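Kitchen stuff, week two

Quick one tonight, it's nearly 11 and I still have a sink to deal with.

So the kitchen clear-out is still going. Last time I got through the pan drawer and gave up. This week was plastics and bowls, meaning everything that lives in that awful corner cupboard where you open the door and something hits your foot. Took me 50 minutes just to get it all out onto the floor. Lids with no boxes. Boxes with no lids. A jug I have never poured from.

Rule I'm using – if I haven't touched it since November it goes. Broke the rule twice already.

Keeping:

The pale green colander. Oval, grid of little holes in the bottom. I've tried the big metal one from Hatik and it's too deep, grapes get lost in it. The green one does grapes, pasta for two, potatos, and it fits across the small side of the sink. Staying.

The pinkish plate. See-through, light, kind of a gray pink. It had a set once. Good for toast, good for under things that drip.

Dark green bowl and the light blue bowl. Cereal and soup, in that order, I don't make the rules. Well I do.

Going:

The Cemico storage tubs, all 9 of them. Bought in a sale, they stain if you so much as look at them with tomato sauce. Two are orange now for good. Also the salad spinner, also the egg thing.

Then there's the ketchup question. Fridge or cupboard. I grew up cupboard, then switched to fridge when we moved, and now the fridge door is so full that the bottle has been wandering around the kitchen with no home at all. Currently it sleeps on the pink plate. Lying down, which I know, I know, but it gets the last bit out faster than standing it up and I'm impatient. Might get one of those door racks. 60 for the nice one, forget it.

Next up is the spice shelf, which I'm dreading. I think there's paprika in there older then my phone.

If anyone has a trick for the corner cupboard itself please tell me. Turntable? Baskets? Just brick it up?

OK, sink.

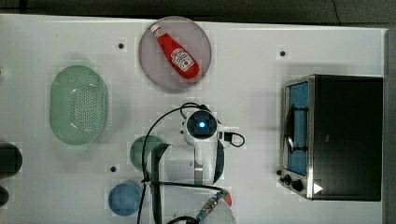
The keepers, plus ketchup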